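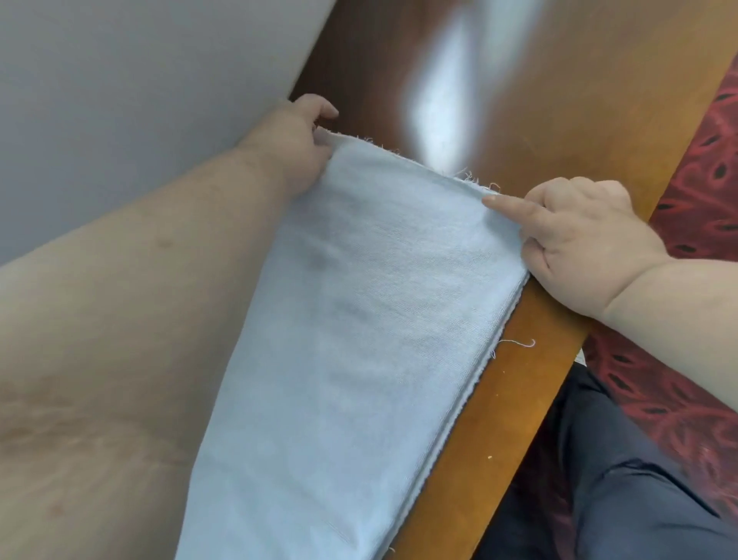 Figure 6.1 Holding the top edge of a folded towel at both corners. The edge is unhemmed and has frayed.

Chapter 6
Folding, Sorting and Storing Household Linen

In this chapter you will learn:
how to fold towels so that they fit the shelf they are meant for
how to check linen for wear while it is in your hands
when to mend, when to re-use and when to throw out
how to keep a simple linen record

Key words: pile, terry, selvedge, hem, fray, layer, stock, rag

6.1 Why folding is taught

Most people learn to fold at home by watching someone else, and most households have their own way. This is fine until the linen has to be shared. In a guest house, a care home or a school boarding wing, several people fill the same cupboard. If each of them folds differently the piles lean, the shelves fill up too soon and it takes a long time to find a towel of the right size.

The guest house at Drovville is used as a case study in this chapter and again in Chapter 9. It has 16 bedrooms and one linen room. When Laimutė Adomaitis took over as housekeeper she emptied the shelves and listed everything on them, down to the face cloths. The list came to 1,651 items. Many of the bath towels had been folded in half and in half again, which made them wider than the shelf was deep, so the front of every pile hung over the edge. She changed the fold to a long strip, turned over twice at the end, and the same towels went in with room to spare.

6.2 The strip fold

The strip fold suits hand towels and bath towels. You need a flat table that is longer than the towel is wide. A bed will do at a pinch, but the mattress gives under your hands and the edges wander.

Lay the towel flat and smooth it from the middle outwards. Bring one long side over to a third of the width, then bring the other long side over to cover it. You now have a strip with its layers stacked. Take hold of the two corners at the top of the strip and draw the edge straight between your hands. If one corner sits lower than the other, correct it now. Small errors at this stage grow with each turn.

The layers will not always meet exactly along the side. Terry cloth is thick and a little stretchy, and old towels are seldom true rectangles. A slightly uneven side is acceptable. Place it towards the back of the shelf, with the rounded fold facing you.

6.3 Looking while you fold

Folding is the best time to inspect linen, as every piece passes through your hands one at a time. Check the ends first. A towel normally has a hem at each end and a selvedge down each side. Where a hem has come away, or where a large towel has been cut down to make smaller ones, the raw edge will fray. The towel in Figure 6.1 has short loose threads all along the top. Do not pull threads like these, as this can loosen the ones next to them. Trim them with scissors and put the towel aside for hemming.

Next look at the surface. The same towel has a few dark greyish smudges across the middle. Marks show up easily on pale colours such as light blue. A marked towel goes back to be treated and washed again, and should not be folded away in the hope that it will pass. If the mark is still there after a second wash, move the towel to the cleaning stock.

Last, feel the pile. Thin patches mean the towel will no longer dry well, even if it looks sound.

6.4 The three piles

At Drovville the work is done by two people, Teemu Ikonen and Ľubica Jurčo, who sort as they fold. Sound pieces go straight to the shelf. Pieces with a loose hem or a raw edge go in the mending basket, which is emptied on the first working day of the month. Anything worn thin or badly stained is cut into rags, and a notch is snipped in one corner so that it cannot find its way back among the towels.

The record is kept on a card inside the cupboard door. It shows the size, the number on the shelf and the number out for mending. The October card is reproduced in section 6.7, where you will be asked to complete one of your own.

Activity 6A

Work in pairs. Fold 6 towels each using the strip fold, then swap piles. Check your partner's towels for frayed ends, marks and thin patches, and decide which pile each one belongs in. Write down your decision before you compare answers.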